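식기 정리 작업 참가자 모집 (Leltmont 생활작업실)

2019년 1월 22일 | Girish Khurana

Leltmont 생활작업실은 식기 배치 및 정리 작업의 참가자를 모집한다. 작업 대상은 파스텔 색상의 플라스틱 그릇이며, 탁자 위에서 그릇을 배열하고 색상별로 분류한 뒤 한곳에 모으는 과정을 반복한다. 1회 작업은 47분이고 중간에 휴식이 한 번 있다.

기본 배열은 민트색, 하늘색, 연분홍색 그릇을 간격을 두고 한 줄로 놓는 것이다. 하늘색 그릇이 가운데에 오며, 줄이 정확히 일직선일 필요는 없다.

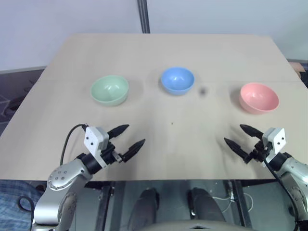 지원 자격 및 조건
- 만 19세 이상, 색 구분에 어려움이 없는 자
- 선 자세로 30분 이상 작업 가능한 자
- 유사 작업 경험 불문
- 모집 인원: 30명
- 장소: Brerkholm관 209호
- 기간: 1월 중 1인 2회 방문

신청 방법
성명, 연락처, 방문 가능 시간대를 적어 209호 앞 접수함에 제출한다. 전화 문의는 내선 2444. 선정 결과는 개별 통보하며 제출 서류는 반환하지 않는다. 작업 당일에는 소매가 좁은 옷을 착용하고 반지와 팔찌는 빼고 입실할 것. 2회차 일정은 1회차 종료 후 현장에서 정한다.

공유 30 · 댓글 47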